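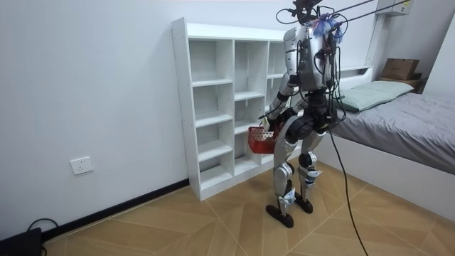

2018-07-14

**Clistell open cube shelf, white, seven months in**

I bought this in November for the spare room, mainly to get the doona covers and the board games off the floor. It cost $156 from the Cloko warehouse in Ginville, plus petrol. Delivery was going to be extra and the box fits in a hatchback with the back seats down.

**Assembly**

Allow a morning. The booklet has no words, only drawings, and panels 5 and 7 look the same until you check which end has the extra hole. I got them the wrong way round and had to take the bottom row apart again. A proper screwdriver is better than the key they supply. Don't use a drill - the holes strip easily.

You get no covers for the screw holes. I wrote to Clistell and they said caps are sold separately, in packs I haven't seen in any shop.
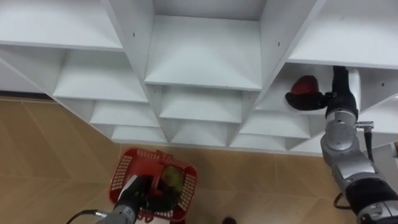
*Compartments from above, with screw holes showing in the panels.*

**In use**

The finish wipes down well with a damp cloth. Texta came off with a bit of metho. The edges are the weak point, and one corner chipped when I moved the unit to vacuum behind it.

Paperbacks are fine anywhere. I wouldn't fill a top cubby with hardbacks. I had two rows of old atlases up there and the board had a slight bow by autumn, so they now live at the bottom and the bow hasn't got any worse.

The cubbies are an odd size. Standard fabric cubes from the discount shops are too wide, so measure before you buy any. Small baskets with a handle are easier to live with.
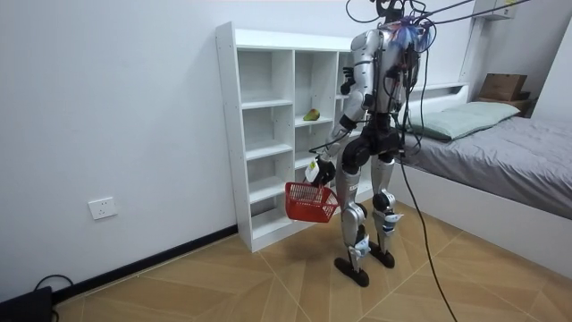 *The shelf beside the bed, with the red basket.*

**Compared with the Yule**

My sister has the Yule, which is dearer and has a solid back. It's stiffer and much heavier. In a rental I'd still take the Clistell, as you can shift it on your own once it's empty. Fix it to the wall if you have kids - the bracket is in the box but the wall plugs are not.

Four out of five. I'd buy it again at that price.
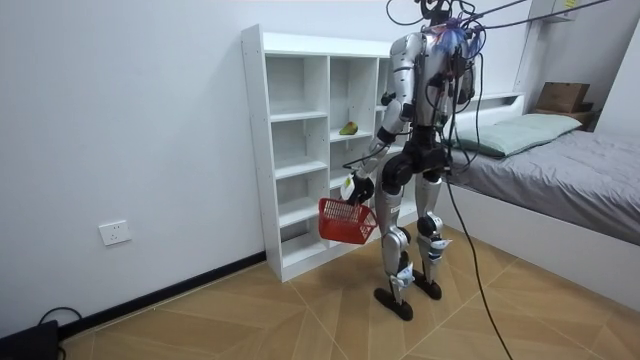

Torquil Strachan wrote in to say that his bowed as well, and that turning the top board over fixed it for a year. He also reckons the caps from the Yule fit the Clistell holes if you trim the stem with a Stanley knife.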